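Skekport Tabletop Gripper Trials

Release notes and data card, updated 06/01/2019

Welcome to Skekport! We put this set together to compare two finger designs, the Nadano and the Kong, on one arm and one table. It holds 224 short episodes recorded at our Atider bench, and we're really happy to finally share it.

What's inside

Every episode has video from a head-height colour camera, joint positions and a plain text note from the operator. The props are everyday things: an orange ball, a kitchen sponge with a green scouring side, and a dark wrapped bar. 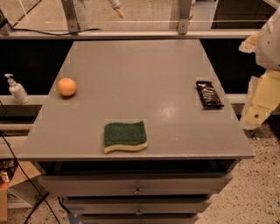
Episodes are sorted into 19 folders, one per session. Five of those use the older controller settings from December and have "old" in the folder name. Please keep them separate if you're comparing approach speeds (we forgot once, and the plots were a mess!).

Contact episodes

Low, angled grasps on flat items were our favourite part to record. Watch for the fingers hiding the item from the camera, as centre points in these clips are harder to label.

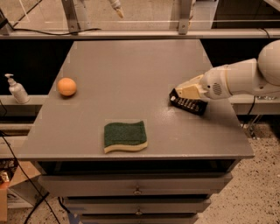

Gripper down at the right side of the tabletop, over a dark rectangular item.

Free motion episodes

We kept the moves with nothing in the fingers too. They're great for checking camera alignment.
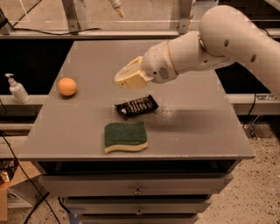

Open space move: empty gripper above the grey tabletop, ball and sponge in view.

Known issues

- 12 episodes have no operator note.
- Colour balance varies between clips.
- Force readings aren't included yet.

Bug reports and odd results are very welcome.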